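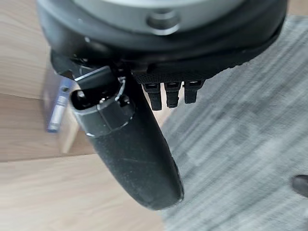 [lanetbridge-room] Re: gray tabletop, shelves, what goes where
Posted by Mihret Kassa, November, 7:40 am
In reply to: Apinya Khunthong

Quick one before I have to run, answers inline and then a list at the bottom. Sorry for the typing, thumb only.

Apinya Khunthong wrote:
> Hi all, I was in last night to start on the big gray table and got
> stuck. Do we keep it or not? Uthai says keep, Samran says it's too
> wide for the new wall and I can't tell who measured what.

Keep it. Samran measured before the Khamphan shelves got moved down, so his number is for the old spot. I did it again with the tape pulled tight and there is 4 inches to spare at the door end. Tight but fine. If it turns out to be a pain with chairs pulled out we swap it with the one in the back room, no big drama.

> I wiped one half with dish soap and it came up OK but there are
> still marks. Is there something stronger or do I leave it? I don't
> want to take the finish off.

Leave it! Dish soap and a soft rag, that's all. Someone went at the old one with a scouring pad two winters ago and it has had a dull patch ever since. The marks that stay, stay. It's a work table.

> Second thing. Boxes. I have the tape, the string, the big scissors
> and all of the loose hardware in one box at the moment and it's
> already too heavy to lift. Salim wanted everything sorted by size
> but I'd much prefer by job.

By job, yes please. Salim can be outvoted (hi Salim). Sorted by size is lovely until you need one hook, one anchor and one screw and you're opening three drawers. Small freezer bags, one per job, name of the job on the bag in marker. Hardware goes in the low drawers, not up on a shelf. Split that box in two at least, I mean it about your back.

> Third, the drill bits. There are two sets and parts of a third. Do
> we want all that?

The Drillero set is complete, keep it together in its case. The rest, match up what you can, anything bent or blunt goes in the metal scrap tin. I think the odd ones are Uthai's from the porch job, so ask him first. Uthai, if you're reading, please claim them or say bye.

> Last one. What are we spending? I said I'd pick up bins on the way
> home but I don't want to go over.

We have 395 dollars for the whole room and 89 of it went on the shelf brackets and the paint. So there is room for bins, just not the fancy ones. The Kemach store had plain lidded ones stacked by the registers when I was there, clear, medium size. Get the medium. The large ones don't slide under the window shelf, I tried.
> Thanks, and sorry this got long. Apinya

Not long. Mine's worse.

OK so what is left, as far as I know:

Table - rest of it wiped down, then leave it dry overnight with nothing on it. Please no mugs. Felt pads for the feet are in the envelope taped inside the cupboard door.

Shelves - top one for things we touch once a year (the banner, spare lampshades, the folding easel). Middle is paper, card, glue, paints. Bottom stays free for the heavy stuff, including the iron vise nobody wants to carry upstairs again.

Cords - coil them loose and use the velcro strips. Not the twisty wire, it cuts into them. Anything with tape around a split goes to Samran, he has a pile going allready.

Fabric scraps - Salim is taking two bags for his sister's quilting. Whatever he doesn't want by the end of the week, bag it for the drop off.

Rug - still at my place. It needs another go with the vaccuum and then I'll bring it over in the car.

Key - the code on the key box is new, Samran has it, call him. Please don't put it on the list.

Oh and labels. I printed a sheet for the bins but half of them say "misc", so I'm redoing those tonight. If you have a bin that needs a name, send me the name. One or two words, they're small. So far I've got glue + tape, hooks, felt, string, sandpaper, picture wire.

Samran, can you do the wall side with Apinya? It needs two people to walk the table over, it drags on the floor otherwise and we only just did the floor. After six is good for me too if you need a third, text first.

Got to go, bus.

Mihret

--
lanetbridge-room mailing list
Message 2416 in archive
Previous by thread: gray tabletop, shelves, what goes where (Apinya Khunthong)
Next by thread: Re: gray tabletop, shelves, what goes where (Uthai Kamolrat)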